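Myung-ja So has been teaching robots by remote control at Furthorpe for nine years, and she still talks about it the way other people talk about teaching a child to tie shoelaces.

"You can't tell the arms anything," she says, pouring us both more tea. "You have to do it yourself, through them, and be patient, and then do it again – and you'd be amazed how many ways there are to bring a straw to a coffee cup!" The current task has one arm minding the cup while the other looks after the straw, and she reckons on 40 good runs before lunch.
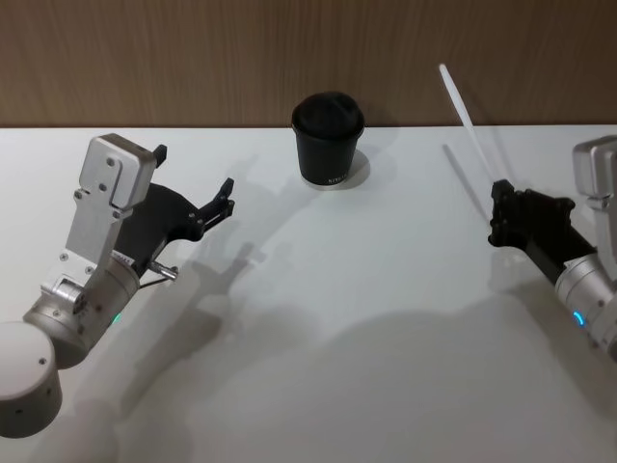 Si-eun Bang thinks 40 is too many, and that tired hands teach tired habits, so that the last dozen runs before a break ought to be thrown away.

Myung-ja laughs when I pass this on. She does keep the slow ones, she admits, and even the odd fumble, so long as she put it right afterwards.

"A lid is a fiddly thing," she says, "and I want the arms to have seen me hesitate over it."

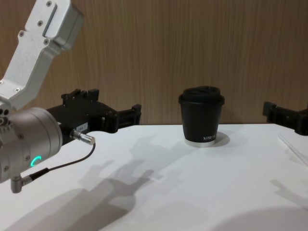
"My first January I rushed everything," she goes on. "We had 200 runs and I was ever so proud, and we kept 113 of them. So now I breathe out before I move either hand, and I tell all the new starters to do the same."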